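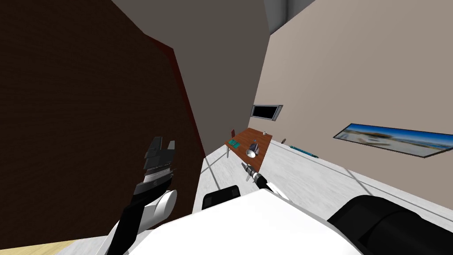 Notes on the two-armed helper, kitchen end of things. Written fast, between loads. Most of this I learned after it dropped a full pot on my foot in May.

## What went wrong

Right hand had the pot, carrying it to the table. Narrow gripper, polished metal, a smear of cooking oil on the side. Got within a hand's width of the tabletop and the pot slid straight down through the fingers. 500 ml of cold tea, thank goodness, and not soup. The arm carried on and set down nothing, very carefully, then went back for the next job. No alarm. Log said "place complete".

Ingegerd Amundsen from Lindholm (they do our servicing) looked it over for 20 minutes. Two faults - finger pads worn shiny, and the grip check switched off after the last update. Either one alone you'd probably get away with.

## Before you run it

- Wipe the pads. Dish soap, warm water, dry cloth. No vinegar, it hardens the rubber.
- Wipe the POT too. Grease on the outside is worse than grease on the pads.
- Pads worn smooth? Change them. Mine came from Stasero, a bag of 11, fiddly little screws. Do it over a tray or you'll be on your knees with a flashlight.
- Go into settings and look for the grip check. Look again after every update.
- Lids off, or tied down. A lid that shifts moves the weight and the wrist won't catch up in time.

## Carrying rules in this house

Nothing hot. Nothing glass. Pots no more than half full. Slow speed near the table, 7 on the Arholm scale, anything above that and it stops too hard and the liquid keeps going.

Chairs pushed in. It clipped a chair back once with the elbow and the whole arm stopped dead, holding a colander over the floor. Took me ages to work out it was waiting for me to press resume.

Cups go well in from the edge. It judges the height of a table fine, the edge less so.

## If it drops something

1. Step back. Don't grab for it. I grabbed, hence the foot.
2. Red button. Then wait till both arms have settled, the left one sags a little when power goes.
3. Mop under the base before you switch on again. Liquid gets in round the bottom seal and you won't see it til it smells.
4. Write down the time. Mine was 7 in the morning and the log had 11, clock was never set, so finding the right entry was a pain.
5. Test with an empty pot over a folded towel. Lift, hold, tilt, put down. If it slips even a bit, stop there and call.

## Odds and ends

Silicone band round a slippery pot helps a lot. The wide rubber ones they sell at Monthorpe for jars are the right size, thin ones roll up.

Multi-fingered hand is better for dish towels and bags, the narrow one for handles. Don't swap the jobs over to save time, I tried.

Kids and pets out of the room while its carrying. Socks are not shoes.

Spare pads live in the drawer with the batteries.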